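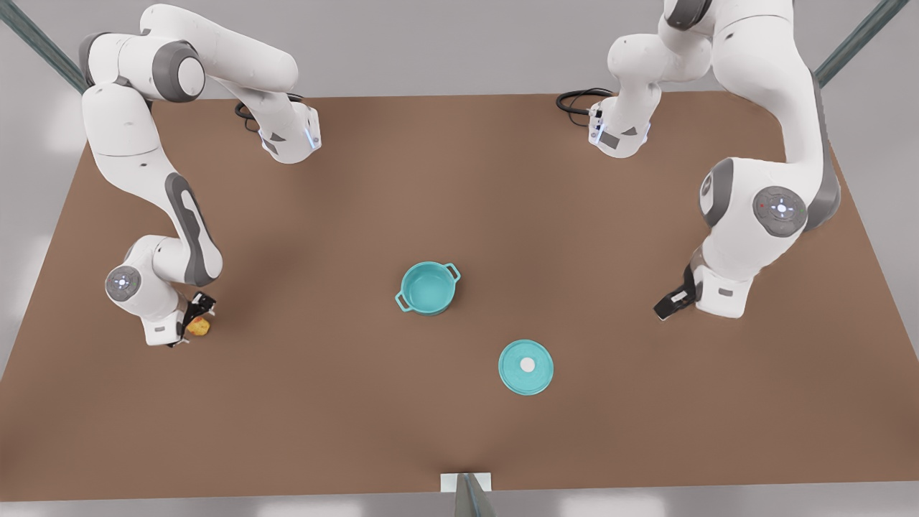 **Denise Okrafo**, kitchen operations lead, Flollero

*(leave the slide up while people find seats, then start)*

Okay, hi everybody! So this is the sim. Two arms, one teal pot, a lid, and a small yellow thing in the gripper on the left that my crew has been calling the lemon. Everyone at our Gullano kitchen has seen this view, and I'd like you to keep it in the back of your mind while I talk about people for a while.

**Who we are**

- Fourteen people on prep, two shifts, first one in at 4 a.m.
- We make soups and sauces for the Westerberg cafeterias – 2778 portions on a normal day in November, more when it gets cold
- Lots of lifting lids, dropping stuff in, putting lids back. All day long. My wrists hurt just saying it

*(pause, people usually laugh, some of them rub their wrists)*

**How we told the crew**

We did this badly the first time. I put a notice up by the time clock that said "automation trial" and went to lunch. By the time I got back there were seven people at my door, and every one of them wanted to know about hours. Fair enough! I'd have been at that door too.

So the second time we sat down in the break room with the sim on a laptop and asked what they'd change. The answers were so much better than mine:

- "Where do I stand?" (great question, look how much of that table the arms reach over)
- "Who puts the lid back if it's just lying there?"
- "Can it tell a good lemon from a bad one?" – no, so a person still sorts the fruit, and that's now in writing

**What changes in the job**

Go slow on this part, it's the one folks take notes on.

The Turkumell project plan has one station, first shift only. Whoever runs it gets four days of training, paid, and a higher rate while they're on it. The job rotates. I fought for that one – I didn't want a single "robot person" and everybody else feeling like they'd been passed over.

Tasting stays with us. So does seasoning, and so does deciding a batch is no good and has to go. One of my cooks told me she was happy to give up the lids but if I touched her spoon she'd quit, and I believe her.

**What I still don't know**

- Whether the pace creeps up on the people next to the station. We're asking them every week
- What happens on second shift, which is smaller and already feels left out of this
- What to say to the cook who likes doing lids. He does! He says it's when he thinks

*(take questions here, mic is on the left side of the room)*

If someone asks about cost, send them to the handout, page two.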